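Workshop notebook, Prurley building
February, entry 12

Dust on the balance shelf

Readings on the Divalach balance have drifted upward between morning and late afternoon. Zero is fine after taring. The drift shows only on parts left on the pan shelf overnight, so I suspect settled dust and not the load cell.

Put out two glass slides at 4 p.m., one on the balance shelf and one inside the closed cabinet. Collected both at 9 a.m. The shelf slide had a visible film. The cabinet slide was clean to the eye. Slide mass is too small a change to trust on this balance, so no number recorded.

Moved the sanding station to the far wall and ran the Wodness extractor at 900 while cutting the Conneely blanks. Used 400 grit throughout to keep the dust comparable with last month. Film on the next slide was lighter, though still there along the edge nearest the door. Door seal is worn at the bottom corner. Replacement strip ordered.

Until the strip is fitted:
- Cover the balance when not in use.
- Parts go in the cabinet overnight, not on the shelf.
- Dust the shelf before the first weighing. No compressed air. Duster goes back in the gray basket. 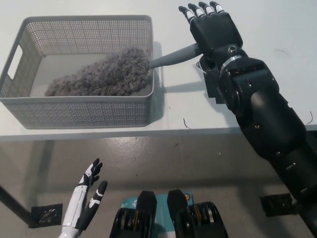

Open items

Repeat the slide test with the door taped. Check whether the extractor filter is due.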